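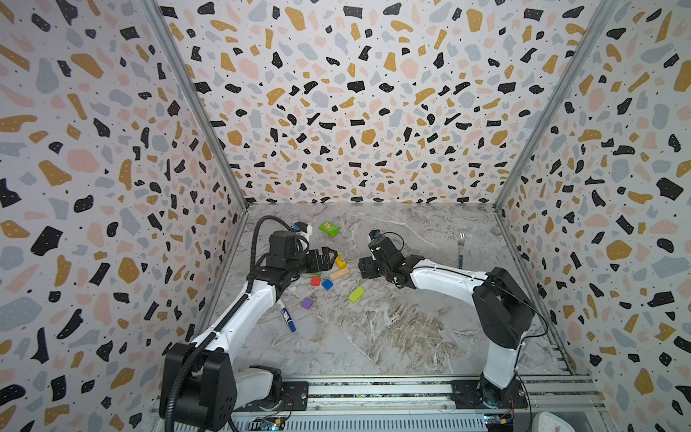

About Venthorpe Surfaces

Venthorpe Surfaces prints and supplies wall and floor coverings for shops, cafés, clinics and private homes. The company was set up by Aldo Rizzi and Wai-kit Su, who had both worked in the sample room at Guillot before it closed. We still use the same long cutting table, bought at the clearance sale.

Our range has 153 patterns. Terrazzo and marble prints sell best, followed by plain colours and a small group of woodgrains. All of them can be ordered by the roll or cut to size. The smallest order is one roll and we do not charge for samples – you can ask for up to 9 at a time.

Who does what

Aldo draws most of the patterns. Wai-kit looks after printing and colour matching. Bakari Mugo runs the order desk and will usually be the person who answers the phone. Jamshid Arabzadeh visits sites to measure up, mainly for trade customers. Fitting is done by Sverre Engebretsen and his two sons, or by your own decorator if you prefer.

Terrazzo prints

Our terrazzo has a pale ground with chips in black, mustard, pink and a light blue-grey. Many customers put it with a grey marble print on the floor or worktop.
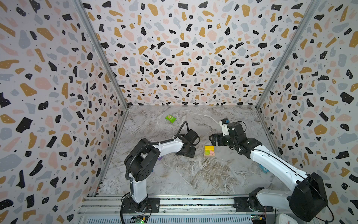
Trevitz, May

The trade counter has moved to the ground floor, next to the loading bay. Opening time is now 8 am. The Jerix range of borders has been dropped, but we have 200 rolls left and will sell them at half price until they are gone. Please ring before you travel if you need more than a few rolls of one colour.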